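Silance Flandlow

Silance Flandlow is a packing and handling site operated by the food distributor Silance. It stands on the edge of Hisolau and employs 304 people across three shifts. The site is known mainly for its gradual move from hand picking to automated picking of bagged snacks and other light goods.

Background

Until the changeover, orders were picked by hand from open shelving. Workers walked long routes with carts and packed mixed orders at benches near the loading doors. The first automated line, built by the engineering firm Žukauskas, went into regular service on Friday, April 5, 2019. It had 8 picking cells, each fitted with a two-finger gripper.

Soft packaging was the hardest part of the work. Air-filled bags change shape when squeezed, and crinkled film can be hard for a vision system to read. Boxes and flat packets call for a different grip from puffed bags, so the grip settings were worked out by product type. 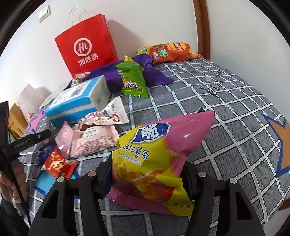
Handling samples are still gathered with hand-held tools, and new package types are added to the system after trials on mixed goods.

Effects on staff

Under an agreement with the workforce, 124 pickers were moved to other jobs during the changeover. Most became cell attendants, who clear dropped items, check damaged bags and restart stopped cells. Others went to receiving or quality control. Walking distances fell, while time spent standing at one station rose. Attendants rotate between cells and packing benches during each shift.

Pay grades were revised to include a technical level, open to staff who complete a training course at the site. Some long-serving pickers chose to remain in the manual section, which handles glass jars, odd sizes and almost 632 slow-selling products.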